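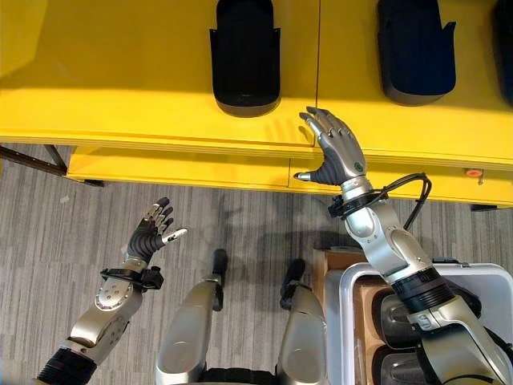
Check the cable slack before you blame the software, was Allik's advice when I started on this cell, and I've stuck with it ever since.

Section 6: Wrist cables and finger check

Products | Manuals | Spares | Contact

I do this one every time the Pundargate cell has been moved, and again each February with the big service. Set aside 40 minutes. My first go took nearly twice that, mostly hunting for the right hex key!

1. Put the controller in Hold and wait for the arm brakes to click on. Give each forearm a gentle push – it shouldn't drift.

2. Follow the wrist cable back over the forearm with your fingers. You want a loose loop that lets the wrist turn all the way both ways. If it pulls tight, open the strap, feed a bit more through and close it again.

CAUTION: Never loosen a wrist strap with the drives live. The hand can drop.

3. Open the service menu, type 3467 and pick Hands, then Hang. The arm lowers and the hand points at the floor. 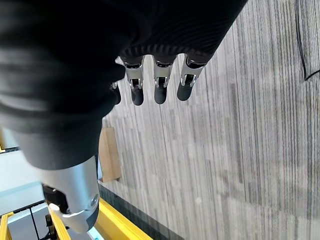 Fig. 6-2. Hand pointing down, fingers extended.

4. Wiggle each finger at the knuckle. A tiny bit of play is fine. If one feels sloppy, check its hinge pin before you touch any settings (I learned that the slow way).

5. Wipe the fingertip pads with a dry cloth. No solvent, please – it ruins the grip.

6. Run Open/Close from the same menu and listen. Grinding means stop and call Clakirham.

Note: if you get error 185 after step 6, the hand has lost its zero. Go back to Hang and hold Reset until the beep.

Clakirham Service Desk | © Ramalho | July 2026 | Back to top

We use cookies to remember your manual settings. Accept | Manage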